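Getting More Out of Leftovers

Most leftovers go bad for one of two reasons: they cooled too slowly, or they got pushed to the back of the fridge. Both are easy to fix with a little routine after dinner.

Cooling and packing

Put food away within two hours of cooking. A deep pot of soup stays warm in the middle for a long time, so ladle it into shallow containers first. Rice should go in sooner than that. Spread it on a baking sheet for 15 minutes, then pack it and chill it.

Leave a finger's width of space at the top of anything headed for the freezer. Soups and sauces expand. For stews, press a piece of parchment onto the surface before the lid goes on and you'll get less frost.

Label everything. Masking tape and a marker work fine, and the tape peels off cleanly if you remove it before washing. Write the name of the dish and the month. "Red sauce, November" is enough.

Reheating

Use small portions. One serving heats more evenly than a big block, and you don't end up warming the same chili three times. Loosen the lid or set it on at an angle so steam can get out. Check the bottom of plastic containers for a microwave-safe mark, and move tomato sauce or anything greasy to glass or a plate, as it stains plastic and can pit it. 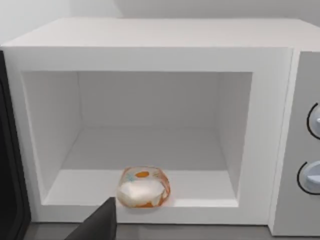

Single portions in small containers are the easiest to reheat.

Stop halfway through and stir. If the food can't be stirred, like lasagna, cut it into two pieces with a gap between them and use medium power. Let it stand a minute or two before you check it. Leftovers should reach 165 degrees in the center.

Add a spoonful of water to rice and pasta before heating. Bread and pizza do better in a dry skillet over medium-low heat. Fried food goes in the oven on a rack, at 400 degrees, for up to 11 minutes depending on thickness.

Stains and smells

For orange tomato stains, rub the container with dish soap and a little oil, then wash it in hot water. Set it in a sunny window for the afternoon if there's still color left. Berenice Esquivel wrote in to say she stuffs hers with crumpled newspaper overnight to get rid of onion smell — it works, but wash the container well afterward.

Lids go in the top rack of the dishwasher. Once one has warped it won't seal again, so use it under a plant pot or throw it out.

Keeping track

Pick one shelf for leftovers, at eye level, and put nothing else on it. New things go in at the back. Eat refrigerated leftovers within three or four days, and freeze whatever you already know you won't get to.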